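Section 4: Laying your Stendano floor mat

Welcome to the good bit! You've unpacked everything, checked the parts against the card in the lid, and now your Stendano mat can go down. Give yourself an unhurried evening for this. Most people find it goes far more smoothly than they feared, and a flat, well-settled mat really is a joy to walk on.

Before you start

Sweep the floor, then go over it with a barely damp cloth and let it dry fully. Grit is the great enemy here, and one stray crumb will show up as a bump you'll find with your bare foot every morning for a year. Check floorboards for raised nails too.

CAUTION: Do not lay the mat on a floor that has been oiled or waxed in the last 8 weeks. The backing can mark a fresh finish.

NOTE: The mat needs to be at room temperature. If it came in from a cold van or garage, leave it in the room overnight, still rolled.

Laying the mat

1. Stand the roll against the longest wall with the printed arrow pointing into the room.

2. Cut the two paper bands with scissors. Keep knives well away from the surface, please!

3. Unroll the first 200 mm or so and line the edge up with a board or skirting. Take your time over this, as everything else follows from it.

4. Unroll the rest slowly, walking backwards. Stop now and then to look along the edge. If it has drifted, roll back and have another go.

5. Leave a gap of 9 mm wherever the mat meets a wall. It will grow a little in warm weather.

6. Press out any air from the middle towards the sides, using your forearm or a soft broom.

7. Weigh down the corners with books and leave them for 2 days.

CAUTION: Never slide furniture across the mat. Lift it, or get someone to help you lift it.

Corners that won't lie down

Corners are stubborn and that's perfectly normal. Roll the lifting corner gently the opposite way, hold it for a slow count of ten, and let go. Repeat a few times. Titilayo Usman in our Plornham workshop swears by a warm (never hot) hot-water bottle on top, and we've come round to her way of doing it. 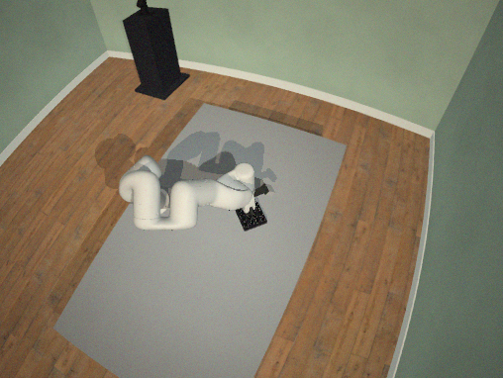 Can I lay the mat over underfloor heating?

Switch the heating off the day before and lay the mat on a cool floor. Once the corners have settled, bring the heat back up a little each day, and keep the floor surface at or below the limit printed on your care card.

Section 5 covers cleaning and small repairs.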